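Chapter 4
Getting the Word Out Before the Water Comes Up

I learned flood preparedness the embarrassing way, standing in my socks in a basement in Torside, holding a box of tax papers over my head. I had lived two blocks from the river for 9 years. I'd driven past the evacuation route signs every single morning, and I could not have told you where they led!

So when people ask me why this chapter is about talking to households before we get to sandbags and pumps, that basement is my answer. Most towns already have a plan. Bistden had a very good one, 400 pages long, sitting in a binder at the county building. What it didn't have was a way to get page 212 (the one with the shelter addresses) onto anybody's refrigerator.

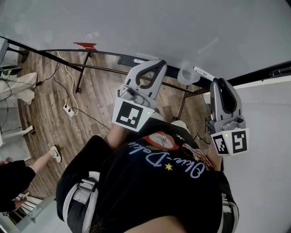

The Bistden campaign is the case we'll keep coming back to. Over one spring, teams knocked on 2,977 doors in the low-lying streets between the rail yard and Donati Park. At 726 of them, somebody sat down at the kitchen table and filled out a household plan on the spot - where to meet, who to call, what to do with the dog. I remember thinking that was a terrible result. My supervisor thought it was wonderful, and we argued over it all the way home.

Who was right? I'd like you to hold off on deciding until you've read section 4.3, where we look at the doors that didn't open and what the teams left behind on the porch.

A few terms before we start. A "contact" means a real conversation with an adult who lives there, even a short one. A "completed plan" has a meeting place and an out-of-town phone number written down. A flyer under the mat is neither one (I lost that argument too).

4.1 Choosing Your Streets

Get a flood map and a pencil. We'll use the Zaltent Creek map at the back of the book, so go ahead and fold it out now.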